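4.2 Who takes the last one? Sharing habits in the Bretbridge offices

I'll admit that I came to this part of the study with a hunch. In my own office, a packet of biscuits goes down to the last one within an hour, and then that last one sits there until the cleaners come. I wanted to know if other people's offices worked the same way, so in October I started asking.

The Bretbridge survey went to staff at three firms (Privdale, Wodasine and Gronow) and I got 111 replies, which was far more than I'd dared hope for. Most were short. A few ran to pages, and one respondent at Gronow sent me what I can only call a history of the second-floor cake rota, with grudges. I read every word of it!

The question I cared about most was simple. I asked people to think of the last time there had been food on a shared table at work, and to tell me if they'd taken any without being invited to. Of those who replied, 70 said yes. That's a clear majority, and it sits awkwardly with the answers to the next question, where nearly everyone said that taking food without being invited was rude if other people did it. I went back and forth over how to treat this. Ebbe Fagerlund, who read an early draft, thought people were hearing "invited" differently in the two questions, and I've come round to that view. When it's you, the open tin is the invitation. When it's a colleague from another department, you'd like them to ask first.

Where the food is put seems to matter a great deal, and I hadn't planned for this at all. Wodasine respondents kept bringing it up on their own. Food on somebody's desk belongs to that person, even when there's a note on it saying "help yourself". Food on a filing cabinet is a grey area. Food on a long shared table is fair game for anyone who works at that table, and for passers-by too, if they stop and chat for a minute first. Several people described this little chat as a sort of payment, and I rather like that.

Figure 8. A shared white worktable. The first picture includes a small basket of wrapped treats, with one yellow-wrapped sweet on the tabletop by itself.
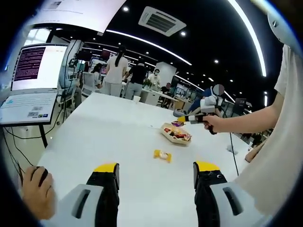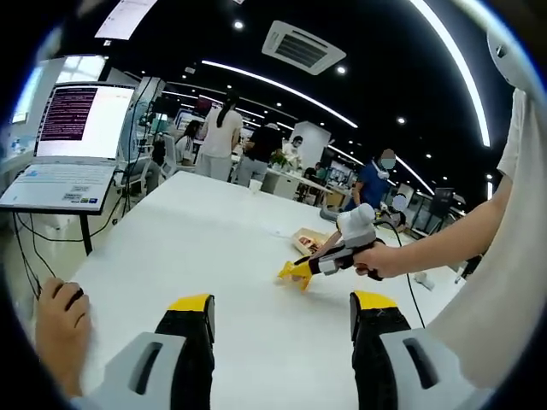

Wrapping came up as well, though less often than I'd expected. People were happier to take a wrapped sweet than a slice of something, and they were much happier to take one away with them and eat it later. One Privdale respondent keeps a drawer of "borrowed" chocolates and swears she'll replace them. I didn't ask about hygiene directly – I was worried it would make everyone sound more careful than they are – so I can't say how much of this is about germs and how much is about not having to find a plate.

There's an obvious weakness in all this, namely that people were telling me about their own manners. I'd love to see the same questions put alongside a proper food diary.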